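Plodell Charity Gala FAQ

Doors 6 pm. Dinner at seven, auction after. 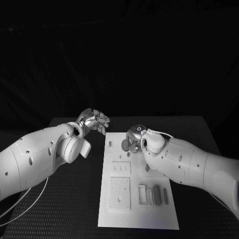 Who gets the money?
The Domier veterans' housing fund, all of it.

What do I wear?
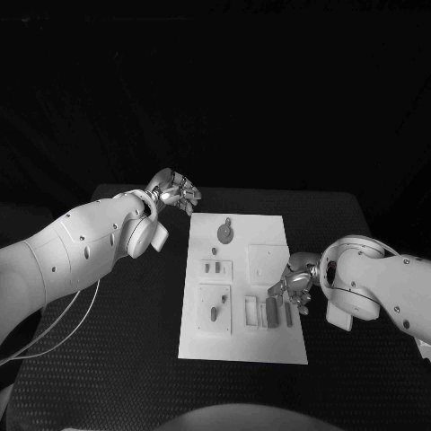
Black tie, long or short. Brisa Trujillo hosts again this May and she's stricter than teh invite sounds. Colors for the room are white on black, same as the board on that dark tabletop, so florals will stand out.

Can I bring a guest?
One. Name them when you book.

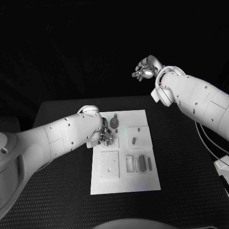 Auction

Last year's raised $2,111. Cash or card, pay befor you leave. 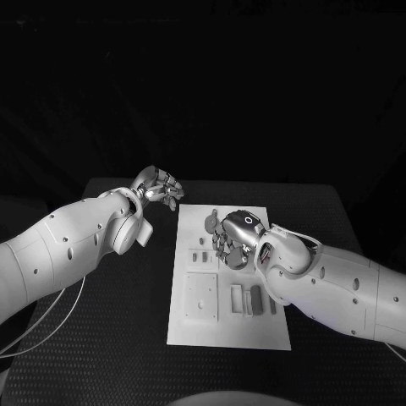
Parking

Cárdenas lot, free after 5.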